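Hivodel Help Desk » Cells » Folding
Search tickets Search Clear
December 29, 2021, by Stelios Manolakis
3 comments 0 shares

Ticket: folding cell, dark garments, status OPEN

Short version. Cosgrove want to know if the two-arm cell can take over the end-of-line folding at their rental uniform laundry. Not yet. White stuff ok most days. Black stuff no. Notes below, typed between runs, sorry for the mess.

1. Starting layout

Black polo, flat, face up, collar to the right. One finished white piece parked up in the corner of the table. Both arms home. Lights as they were in October, didn't touch them. There's glare on the wood near the polo and the planner keeps reading it as part of the shirt. Masked it by hand for now.

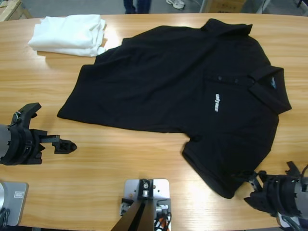
2. First pick

Sleeve first, then hem. Planner picks a point on the sleeve edge, arm gets there, height is off. Pushes fabric down onto the wood instead of getting under it. When it does grab it takes one layer plus whatever wrinkle is nearby. Lowered approach speed to 60 percent, a bit better. Dropped the fingertip height offset too, then had to put half of it back, was scraping the table.

Also tried black cloth close to the folded white one. Exposure goes for the white and the black turns into a blob with no edges in it.

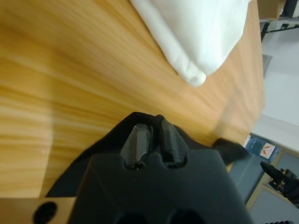
So locked the exposure. Helps with edges, kills the white pile detection, have to pick one. Mokumex build has a switch for this supposedly, can't find it in the menu. Anyone?

Ran 40 picks on dark cloth after that. 26 good. Good meaning it came up and stayed up, not that the fold was any use. A person on the Cosgrove line wouldn't even count that as a try.

3. Bunching

Biggest problem. Once the cloth gathers up around a finger the wrist view is all fabric and the software has no clue where the edge went. It just keeps closing. Force limit never trips, the cloth is too soft to push back. Only fix I have is open, back out, shake, look again. Adds a lot of time and sometimes makes a worse pile than before.
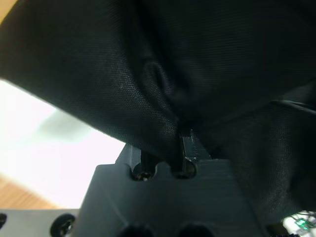 Plindex wrote back that their own folding setup does the same with anything dark and thick, and that they gave up on fixing it after the grab and now spend the effort on flattening first: drag the hem out, look, drag again, then fold. Slower per shirt but fewer retries. They'd be happy to send the drag settings over.

Asked them for the settings. Will try flattening on the polo before anything else changes.

4. Gray cloth

Easier than black, harder than white. Weave shows up fine so the depth is decent. Trouble is when it's heaped up. There's no corner to go for, so the planner picks the top of the heap and hopes. Set it to wait for a second look before closing. 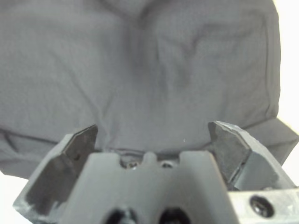

Timeout on that second look is 300 ms, which is too short, half the time it gives up and goes with the first guess. Raising it needs a restart of the arm service so will do that last thing today.

5. What I'm telling Cosgrove

Towels and plain white flatwork, could trial it with someone standing by. Polos no. Anything black no. Moving folded stacks from table to cart, maybe, different ticket. Please don't let sales promise shirts by spring.

To do
- flattening pass w/ Plindex settings
- find the exposure switch
- longer timeout, restart arm service
- matte mat for the table, glare is costing us picks
- rerun the dark cloth set, same shirt, same lights

Comments (3)

Exposure switch is under Camera > Advanced, only shows if you log in as admin.

Thx, found it. It's greyed out on the left arm, works on the right. Seperate ticket for that.

Mat is ordered. Leave this one open until the rerun is in.

Related tickets Print Back to list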